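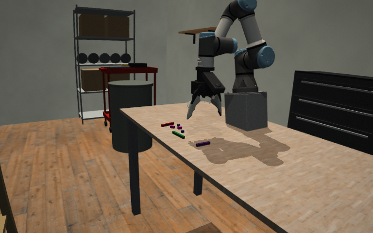 Gondetstead Library Will Lend Tables and Tools From October

May 27, 2022

The public library in Gondetstead will begin to lend furniture and hand tools to its members in October. The town council approved the plan this week after a discussion which lasted most of the evening. Members will be able to borrow folding tables, chairs, ladders, drills, sewing machines and garden tools with the same card they use for books.

The service will have the name Prular. It will occupy the former newspaper room on the ground floor, which has a wide door to the parking lot. Until last winter this room was used for old magazines, and these have now been moved to the upper floor.

According to the plan, a member can keep an item for six days. One extension is possible if no other person has asked for the same item. There is no fee for the loan itself, but the library will ask for a deposit on the bigger items. The deposit for a drill or a sewing machine is 31 dollars and is given back when the item returns in good condition. For tables and chairs the deposit is not yet decided.

The idea came from readers. In a survey last year the library asked what people would like to find there besides books, and many answered that they need a long table or a ladder only once or twice in a year and have no place to keep it. Many of the apartments near the river are small and have no basement. In the neighboring town of Grukbridge a similar service has existed for several years, and people from Gondetstead have sometimes asked to use it, but it is only for residents.
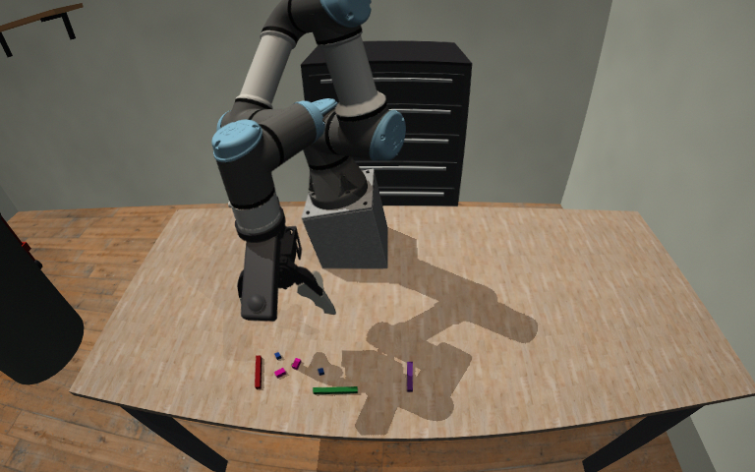
Octavio Palma told the council that he supports the service but is worried about repairs, because a broken ladder is more dangerous than a torn book. He asked who will check the items when they come back, and how often. He also wanted to know if the town must pay when somebody gets hurt with a borrowed tool.

The library answered that every item will be checked at the desk before it goes out again. Items with a motor will also be tested by Pan, a repair shop on the market square, which has agreed to do this work for the first year at a reduced price. Each borrower must sign a paper with the rules of use. The question of insurance is still open, and the council wants to see a written offer from an insurance company before the opening day.

Some residents were more worried about noise and parking. The library is on a narrow street, and trucks already stop there in the morning for the bakery. For this reason large items can be picked up only in the afternoon, and two parking spaces next to the side door will be kept free during these hours. Smaller items can be picked up at any time when the library is open.

The collection will start with around 90 items. A part of them will be bought new, and a part will come from donations. The library accepts donations during the whole summer, but it asks people to call first and to bring only things which are clean and complete. Gasoline tools, mattresses and sofas are not accepted. Electric items must have their original cable.

Members who want to borrow from Prular must be adults and must have had a library card for at least one month. New cards are free for residents and can be requested at the front desk with a document that shows the address. People who owe late fees for books must pay them first.

A list of the items will be put on the library website before the opening, and it will be possible to reserve them there. Those who do not use the internet can reserve by telephone or at the desk. The council will look at the results after the first year and then decide if the service continues.

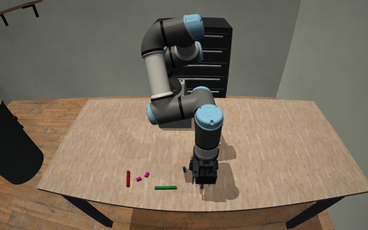 A wide table with a pale tan top.

Questions about donations can be left at the front desk or in the box beside the main entrance.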